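Sorting out the shoe pile in the hall
Hugo Boyer, 14 April 2019

Quick one, dinner's on. A few people asked how we deal with shoes at our place in Miltham so I'm writing it down before I forget. Takes me 31 minutes start to finish, less if nobody wants a chat about each pair.

You need: a damp cloth, an old toothbrush, newspaper, a bin bag, a carrier bag for charity, and somewhere for the shoes to end up. We've got a Flodano rack, three shelves, bought in January. Any rack will do. A plank on bricks did us for years.

Step 1. Everything out. Under the stairs, by the back door, the car boot, under beds. Tip the lot on the floor. Don't try and be neat about it, you only want to see what there is. 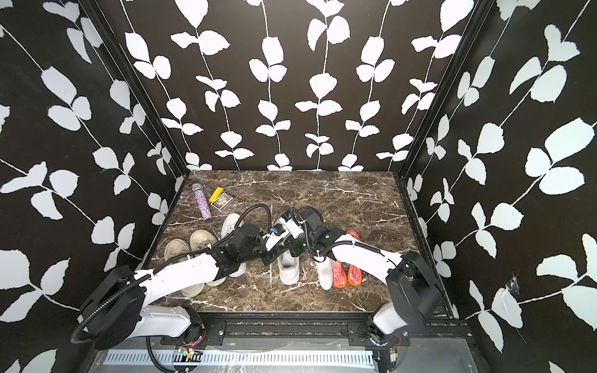 STEP 2: PAIRING UP

Eight on the floor is a nice small lot to learn on. Ours is usually a lot more. Pick one up, find its mate, stand the two side by side with toes to the wall. Next one. Don't clean anything yet, don't try anything on, you'll be there all night.

Odd ones go to one side. Give them a week. Ours tend to turn up behind the washing machine or in the dog's bed. Still odd after that, bin.

Got a patterned wall or a dark floor like the marble one in the photo? Put the big light on. Black shoes on dark brown vanish, I've trodden on more than one.

STEP 3: KEEP, MEND, GO

Go down the line fast. Worn this winter and still fits, keep. Heel gone or stitching loose but you like them, mend. Take those to the cobbler the same week or they'll sit in the porch till summer (mine did). Pinches, or the kids have outgrown it, charity bag. Tie laces together so the pair stays a pair. Split soles, bin bag.

Last time I did 11 pairs and seven stayed.

STEP 4: CLEAN

Knock the soles together outside. Toothbrush for the grooves. Wipe uppers with the damp cloth, not soaking. Suede leave alone, just brush it dry. Wet insoles come out and go on the windowsill, newspaper in the toes over night. Not on the radiator, it cracks leather.

While the floor's clear have a look at the walls and corners too. There's a cobweb low on the right hand wall in the picture, same cloth does for those. Then sweep, then mop if you can be bothered.

STEP 5: PUT AWAY

Bottom shelf, boots and anything muddy. Middle, every day shoes. Top, the ones you hardly wear. Little kids' shoes go wherever they can reach, teh whole thing falls apart otherwise. Heel out or toe out, up to you, we do heel out so you can grab them.

Rule here is two pairs each by the door and the rest upstairs in the Braler boxes. Wellies live outside under the bench, upside down, spiders.

Coats next time, if I get round to it.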